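Parquet flooring
From Plosley, the home and house encyclopedia

Parquet is wooden flooring made of small pieces set in a pattern, and I've been living on top of it and reading up on it for years, so I got to write this entry.

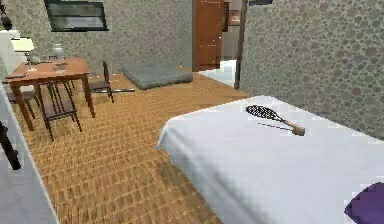 Where does the word "parquet" come from?
It comes from an old French word for a small enclosed space, and English borrowed it along with the floors themselves.

Parquet got fashionable in France in the 1600s. Grand houses had marble floors, and marble needed a lot of washing, which was rough on the joists underneath when the water seeped through. In 1684 wooden parquet went down at Versailles in place of marble, and the big diamond-and-square panels laid there are still called Versailles parquet today.

Patterns
Herringbone is the one most people can name. The blocks are plain rectangles, and each one butts up against the side of the next to make a zigzag. Chevron looks similar, but the ends are cut at an angle so they meet in a straight line – I mixed the two up for ages! Basket weave has little groups of blocks turned this way and that, and brick pattern is just what it sounds like. Mosaic parquet, made of thin strips stuck together in squares, was everywhere in apartments after World War II (my aunt's place in Rullano had it in every room but the bathroom).

Woods
Oak is the usual pick. Walnut, maple, cherry and beech all turn up too, and fancy borders often mix a dark wood with a pale one. Ilaria Rinaldi, who taught me to lay a floor, swears by oak and won't hear a word for beech, as it swells and shrinks more with damp. I like beech anyway.

Laying and upkeep
Older blocks were often stuck down in hot bitumen, and you'll meet the black stuff if you ever lift one. Modern floors mostly use a flexible glue. Let new wood sit in the room for a while before you start. My own hall took 456 blocks, plus 20 spares that I still keep in the attic.

Solid parquet can be sanded several times over its life. Sweep it often, wipe up spills and go easy on the wet mop. Loose blocks can be cleaned off and glued back one at a time.

See also: Herringbone; Marquetry; Subfloor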